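Ticket: Episodes marked "no grasp" after export
Project: Nevus, table task set
Site: Ait Ali kitchen
Opened by: Fadwa Abdel Rahman
Assigned to: Hala Chraibi
Opened: 2 August 2020
Status: Closed, fixed by settings change

Problem

We have uploaded 2,460 episodes from the Ait Ali kitchen to Wostari. Only 1,572 were accepted for training. Most of the others came back with the flag "no grasp", meaning the checker thinks the fingers closed on nothing and the person moved an empty gripper through the air.

I watched a batch of the rejected ones from start to finish. The grasp is there. The person closes on a utensil, lifts it, carries it to the tray, and lets go. The Balent kitchen uses the same task sheet and hardly gets this flag at all.

What I tried before opening the ticket:

Restarted the upload client and sent one batch again. Same flags on the same episodes.
Swapped the left and right grippers. The flags did not move with the hardware.
Wiped the finger pads and the lenses. No change.
Recorded with the kitchen light on and with it off. No change.

Reply from Hala Chraibi

Thanks, that saves me asking. Please send a still from one of the flagged episodes, taken before the fingers close. Also tell me what utensils you have out. The task sheet says "mixed cutlery", which people read in different ways.

Reply from Fadwa Abdel Rahman

The still is from the part of the task where things get moved within the tray and back out of it. 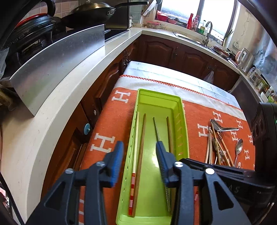 Chopsticks get flagged far more often than anything else we pick up. I sorted the rejected list by utensil to be sure of it. Wooden ones are flagged now and then, mostly when the person takes them by the narrow end. The thin steel one, under the right finger pad here, fails almost every time, and it fails in the tray and on the cloth alike. The serving spoon in the pile on the right never has the problem when it is picked up by the bowl. By the handle it sometimes does.

Reply from Hala Chraibi

Then I think it is the closing width. The checker does not look at the video at all for this flag. It reads the distance between the fingers at the end of the close. If the distance is under a set value, it calls the gripper empty. A steel chopstick is thin enough to come in under that value, and so is a flat handle.

I asked the Balent crew what they use. Their set is thick plastic cutlery, so they would never see it.

Please do these steps in order and write down what you get.

1. Close each gripper fully with nothing in it and hold for a slow count of five. Do it several times per hand and save it as a calibration episode, not a task episode.

2. Close on the steel chopstick at the middle, hold, open. Repeat at both ends.

3. Do the same with a wooden chopstick, then with the fork by its handle.

4. Record a short run of normal pickups from the cloth using both hands. Keep the utensils in one group so the order is easy to follow afterward. Say the name of each utensil out loud before you close on it.

Reply from Fadwa Abdel Rahman

Steps 1 to 3 are done and uploaded under the calibration tag. The empty close is very steady on the right hand. On the left hand it reads a little wider, and it drifts wider still if the gripper has been held closed for a while. I do not know if that matters.

For step 4 we recorded 46 pickups. We kept the soup spoon, the metal spoons, the fork, the knife and the striped chopsticks together on the cloth and left the tray standing at the side, as it was not needed.

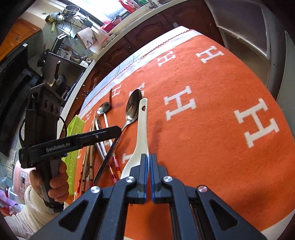 Results of step 4

Out of the 46 pickups, 23 came back as "no grasp". I checked all of those against the video and every one is a real grasp. The soup spoon passed each time. The knife failed each time, which I had not spotted earlier as we do not use it much in the regular task.

Cause (Hala Chraibi)

Two things together.

The cutoff for an empty gripper was set from an older task where people moved cups and boxes. It is far too wide for utensils. The steel chopstick closes well under it.

The checker also used one zero point for both hands. The left gripper at this site has a wider empty reading than the right, so lowering the cutoff alone would have let real misses through on the left side. The drift Fadwa noticed is part of this. It is small, but at this scale it counts.

Fix

The zero point is now stored per gripper and read from the calibration episode at the start of each session. If there is no calibration episode, Wostari will hold the upload and ask for one.

The cutoff is now set per task. For the utensil task it sits just above the empty reading.

Anything that lands close to the cutoff goes to a person for review. It is no longer rejected outright. Expect a short queue of these, mostly steel chopsticks and the knife.

The rejected episodes have been run through the checker again. You do not need to record them a second time. Sessions with no empty close anywhere in them were given the zero point from step 1.

Notes for the site

Record the empty close before the first task episode, and again after any break where the grippers were put down.

Please keep the real misses in. When the fingers close beside a chopstick and the person has to try again, leave it in the episode and carry on. A few people had started to stop and delete these when the flag kept coming up, and we need them.

Write the utensil name in the notes field. "Chopstick" is not enough; put wood or steel.

Reply from Fadwa Abdel Rahman

Confirmed at our end. The step 4 pickups all pass now except two with the knife, and those are in the review queue. I have told the others to stop deleting retries. The task sheet still says "mixed cutlery", can someone change that before the October round?

Reply from Hala Chraibi

Task sheet changed, new version is in the Nevus folder. Closing this one. If the left gripper drifts more than it does now, open a new ticket under hardware and link back here.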